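Girish Kandpal started making shampoo and body wash in his kitchen because the store kind made his scalp itch. Nine years later he runs Estden, a refill shop with two rooms and one part-time helper.

"I had no business plan," he said. "I had a scale and a stick blender."

His first batches separated within a week. He kept notes on each one and is now on batch 3112, most of them small. The recipe he sells today has a short ingredient list and no added scent.

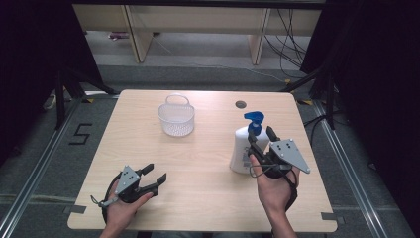 *Pump bottle and basket on the table.*

Customers bring in whatever they have at home. Kandpal weighs the container, fills it, and charges by the ounce. He asks people to wash and dry old bottles first, and he turns away any that still smell of the last product.

"Water left in the bottom is the main problem," he said. "It thins the wash and it can spoil it. I'd take a scratched bottle over a damp one any day."

Pumps wear out before bottles do. He sells replacements for $2 and will swap one at the counter.

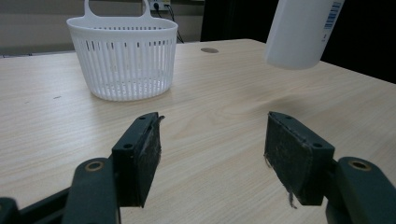
*The same table, with the white basket at left.*

November is his busiest month. Last year he filled 93 orders in one Sunday and ran out of the unscented by 3 p.m. He has since bought a second mixing tank from Rukton, a used one, and it holds 38 gallons.

Would he open another shop? He has been asked by a landlord in Talus, and he said no.

"I'd have to stop mixing and start managing. I like mixing."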